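Folding Still the Slow Step in Household Chore Trials

July 19, 2025

Machines can pick up most soft household items. Putting them down in a usable shape remains the harder problem, according to results published this week by Luvar, a test group that compares automated systems on domestic and shop-floor work.

The group's latest round covered 3,159 attempts at three chores: folding a garment, clearing a table and restocking a shelf. Folding accounted for 1,073 of the attempts and produced most of the failures. Grasping the cloth was seldom the cause. Errors came after the first fold, when layers slid over each other or a corner turned under and was not found again.

"A mug has the same shape after you lift it," said Nazmiye Toprak, who led the folding section of the report. "A fleece has a new shape every time you touch it. The controller has to work out what it is holding all over again." 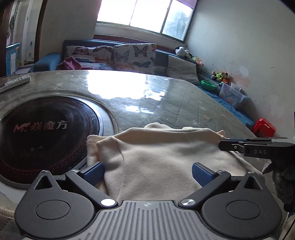 Fleece and other brushed fabrics were scored separately from shirts and towels. Thick pile hides the edge of the upper layer, and a low, even color gives a vision system little contrast to work with. Toprak said the software often treated a crease as a hem and planned the next fold from the wrong line.

Two-handed work helped. With one gripper holding a corner and the other free to move, the cloth could be kept under tension while the second edge was brought across. The gain was largest on large pieces and small on anything already folded once. Timing between the two sides was the main limit, as a late release on one side pulled the finished fold out of line.

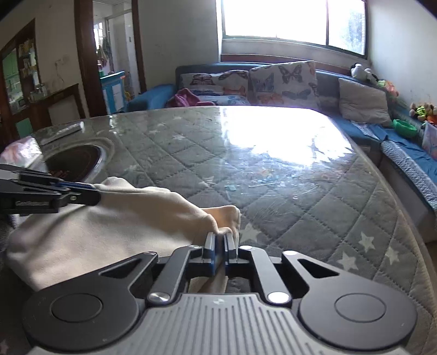 Arex, which supplies control software for the Pudden line of two-arm machines, disputes part of the scoring. Nivaldo Rezende, an applications engineer at the company, said a fold was marked as failed if its edges missed the tolerance, even where a customer would have accepted the result. He said the company would submit a revised controller for the November round.

Luvar said the tolerance would stay as it is. A second, looser grade will be reported beside it.

Shop-floor results were better. Restocking boxed goods on a fixed shelf was completed without help in most attempts, and the remaining faults were mainly dented cartons and labels facing the wrong way. Leilani Mahmoud, operations manager at the retailer Lindqvist, said the chain would continue its trial at 2 stores but had no plans to extend it to clothing.

"Boxes we can schedule," Mahmoud said. "For knitwear we still put a person on the table."

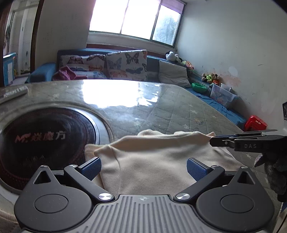
Lighting was listed as a second source of error. Home surfaces are often glossy, and window glare can wash out the boundary between cloth and table. Luvar repeated a portion of the folding attempts with blinds closed and recorded fewer missed edges, though slipped layers continued at the same rate.

The November round will use a pool of 2,000 attempts, all on soft goods. Entries will be required to start from a crumpled pile, with no person laying the garment flat beforehand. The test protocol will be sent to registered entrants before the round opens.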